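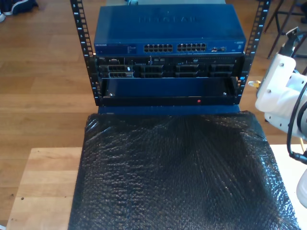
Dust is the main cause of early fan failure in home workshop electronics. It settles on intakes first and on flat lids next. A switch in an open rack, such as a blue Netgear unit on top of a stack, collects it on the whole upper face and in the rows of Ethernet ports. Brush the ports with a dry, soft brush. Do not use a wet cloth near them. Plug unused ports with rubber caps.

Cleaning interval

Vacuum the floor weekly. Clean racks and computer cases every 2 months, or monthly from February on if the heating runs all day.

1. Shut down and unplug.
2. Hold the fan blades still with a finger before blowing air through them. Short bursts, can upright.
3. Wipe the outside of the case with a barely damp microfiber cloth. Chair casters carry grit, so pull out any wound hair at the same time.

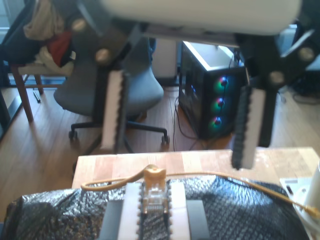

4. Let everything stand for 11 minutes before plugging back in.

Wooden work surfaces

Oil finishes need a different routine from lacquer. Test with a drop of water in a corner: if it soaks in, the top needs oil. On a light, honey-colored top with fine grain, spilled coffee and metal filings show quickly. Sand with the grain, 240 grit, then apply Skestora hard oil in a thin coat and wipe off the excess.

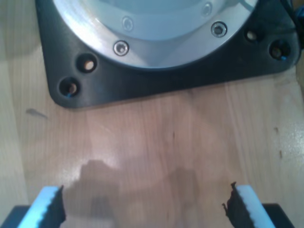 Bolted-down equipment should be checked when the top is oiled. Wood moves with the seasons and fasteners lose tension. Socket-head screws in a ring, as on a round metal flange, are tightened crosswise in two passes with a hex key that fits fully. Keep oil away from the edge of any mounting plate, where it pools and turns sticky. Oily rags go in a lidded metal can with water.

Last updated December 2, 2021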